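4.3 Safe handling of sieves and other round items

Read this section before the first test run with the Rerside cell. It is valid for the standard two-finger gripper. For other grippers, please see the supplement of your supplier.

Before you start

1. Check that the emergency stop is within reach of the operator and that it has been tested on the same day.
2. Set the speed limit for teaching to 80 mm/s. The limit must stay active as long as a person is inside the marked zone.
3. Mark the work surface with tape. The tape lines help the operator to bring the item back to the same place after each run.
4. Enter the gripping force. For items with a thin plastic rim, begin with 8 N and increase only in small steps.

Note: The grid of tape is an aid for the eye. It does not replace the calibration of the camera, and it must not be used to measure positions.

Approach and grip

5. Move the gripper above the item with open fingers and stop there. Confirm on the screen that one finger is inside the rim and the other one outside.
6. Lower the gripper slowly. The fingertips must never press on the mesh – a mesh which is stretched once will not pass the inspection afterwards.

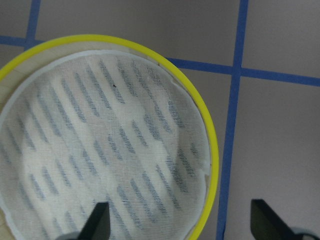 Gerd Sauerland remarked on the draft of this section that step 6 is too soft for a rule. In his opinion the cell should refuse to go down at all until the operator has confirmed the finger positions with the key, and a warning on paper is not enough. He also asked for a fixed limit for the number of cycles between two checks of the fingertips.

Both points are taken over in this edition. The confirmation is now required by the software (menu Gripper, page Release), and the fingertips must be checked after 500 cycles at the latest.

7. Close the fingers on the rim and wait until the force value is stable.
8. Lift the item by up to 67 mm and hold it. If it tilts, put it down and go back to step 5.

Caution: Do not reach under a lifted item, also not when the arm stands still. The brakes hold the arm, but they do not hold the fingers.

Cleaning

Residue on the mesh or on the rim can change the grip. Clean the item before a test series and write the cleaning into the log sheet. Use a soft brush. Compressed air is not allowed inside the cell.

Changes to this section are released by Joscha Wunderlich. Last revision: June 2022.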